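Light blue plastic basket from Hinik, after seven months in a small shop kitchen
Reviewed 23 May 2024

I bought this basket in November, together with 4 others of the same kind, from the Woncombe branch of Lambert. I use it for sweets and snacks in bags, which slide everywhere if you put them on a shelf. My old wire one was from Kivent and it scratched the packets.
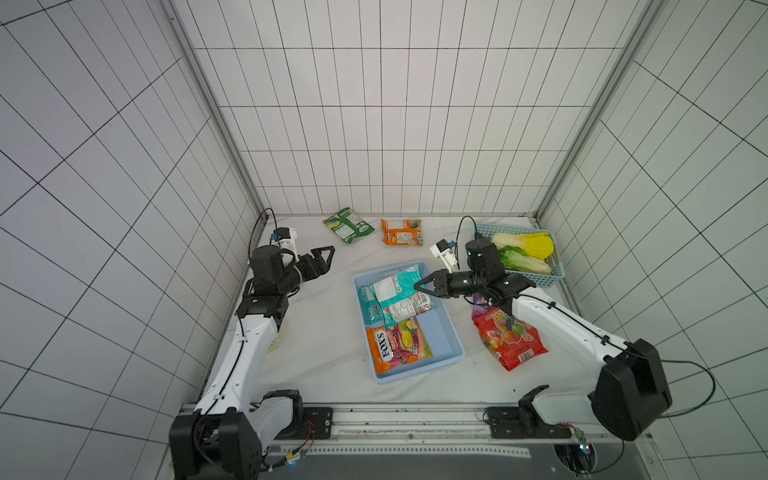
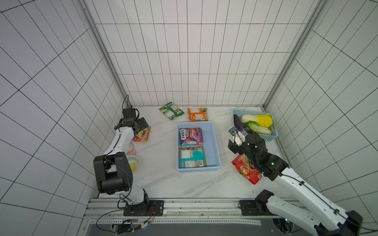

The light blue one with snack bags in it, on the marble-pattern top. In the second photo there are Fox's bags, and vegetables in another basket at the right.

The shape is a simple rectangle and this is what I like the most. Flat bags can lie on top of each other and you still see the edges of the lower ones, so I find the flavour by the colour. If I fill it too high, the top bags go over the rim when I carry it. My advice is to stop a little under the edge.

The holes are small. Crumbs do not fall through them, but sugar does, and then you must wipe the shelf also. I wash it by hand with warm water and a soft brush. It has no smell now. In the first week it had a little.

The floor inside is smooth, maybe too smooth. When the basket is half full the bags move to one side. I tried a paper napkin under them and it helped.

The colour did not change near the window. One of my five has a small crack in the corner, after I dropped it on the stairs, and I still use it for onions.

Item number on the label is 613. I give it 4 stars, and I would buy it again in a deeper size.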